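Keep the old tower or let it go?

pendby_kolbrun
Right, need some opinions before the weekend. I've got an old desktop in the spare room that does nothing now except hold the door open. My other half wants it down the tip. I keep saying it could be a file server for the photos (we've got 20 years of them spread over memory sticks, old phones and one biscuit tin of CDs). Am I being daft? It still boots, it's just slow and a bit growly.

Overgaard_Al
Not daft at all! I did the same with mine two winters ago and it's been fine. Put a couple of decent drives in, stick it under the stairs, forget it. You don't need anything quick for holding photos.

mrs_baser
I'll be the grump then. Have you looked at what it costs to leave one of those old things on all day? I put a plug-in meter on ours and switched it off the same evening. A little two-drive box from the shop sips power by comparison, and it won't sound like a hairdryer in August.

Overgaard_Al
But you don't have to leave it on all day? Mine wakes up on Sunday night, does its copying and goes back to sleep. The meter hardly moves.

mrs_baser
And when you want a photo on a Tuesday you go and crouch under the stairs, do you :)

pendby_kolbrun
Ha, I can see both sides. I should say I've never had the lid off a computer in my life. Is it scary in there?

Overgaard_Al
Not a bit. Lay it on its side, panel off, and have a look before you touch anything. The big green board is the motherboard, the memory slots are the long rows either side of the processor, and the graphics card sits across in its own slot. 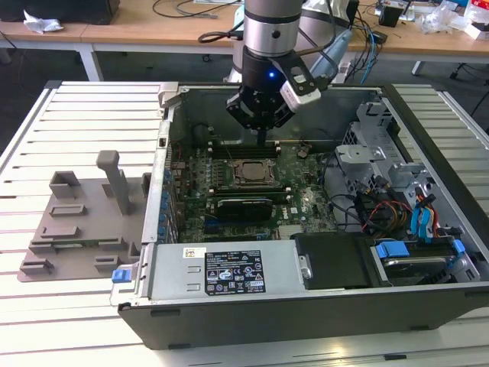
Last edited: Thursday, October 12, 2023

You could take the graphics card out altogether if the board has its own monitor socket, that'll save a bit of electric and shut one fan up. Unplug it at the wall first, obviously.

kirkegaard.aksel
Whichever way you go, please don't make it the only copy. My brother-in-law had a lovely home server, two drives, everything mirrored, and then a pipe went in the bathroom above it. I'd have one lot at home and one lot at your mum's.

mrs_baser
Agree with Aksel, for once.

pendby_kolbrun
OK, decided. I'm going to try it with the old one over the winter and keep a spare drive at my sister's. If the bill goes up I'll buy the little box and mrs_baser can say I told you so. Starting with the biscuit tin tonight, wish me luck!

Related threads
Do burned CDs really fade?
Oreck upright has lost its suction, new belt?
Sorting family photos by year or by person
Best place to sell old monitors near Pendby
Quiet fans for a bedroom computer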